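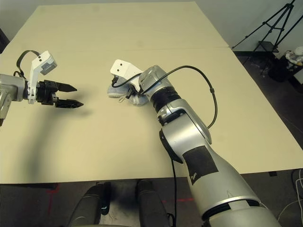 Library in Ristthorpe stays open longer in the evening

The town library in Ristthorpe will keep its doors open until 9 p.m. from April. Until now it closed at 7 p.m., and many readers who work in Pladton could not come home in time to return their books.

The longer hours are a trial and will last for 15 weeks. After this period the town will look at the number of visits and decide if the new hours can stay. The extra cost is shared between the town and the Stokholm bookshop, which also gives two new shelves for the children's corner.

The library asked its readers in the winter what they miss the most. A quiet place to study in the evening was the most common answer, followed by more books in large print. Some people also wished for a coffee machine, but this wish must wait, as the water pipe on the ground floor is old and has to be changed first. 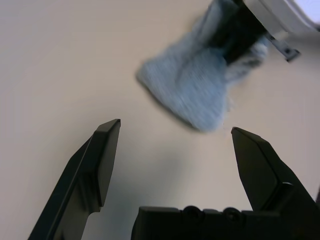 In the evening hours not all services will be offered. Readers can borrow and return books, use the reading room and print documents. For a new library card, or for a book from the storage in the basement, it is necessary to come before 6 p.m. The local history room also keeps its old hours, and visitors should ask for a seat there two days before.

The bus company Odoi has promised to move the last bus to Pladton a little later, so that readers from the villages along the river can use the new hours too. The new bus plan will hang at the stop in front of the library and at the town hall. Monthly tickets stay valid and do not have to be changed.
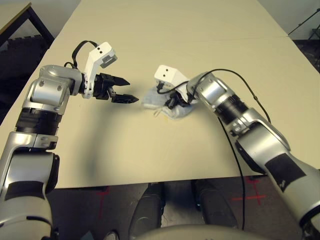 A wide table with a pale top and two robot arms.

Parents should note that children under 12 may stay in the library after 7 p.m. only together with an adult. The story hour for small children is still in the afternoon and does not change.

Books can be returned at night as before, through the opening next to the side entrance. Large picture books do not fit through it and must be handed in at the desk. Late fees stay the same during the trial. Questions about the new hours are answered at the library desk or by phone in the morning.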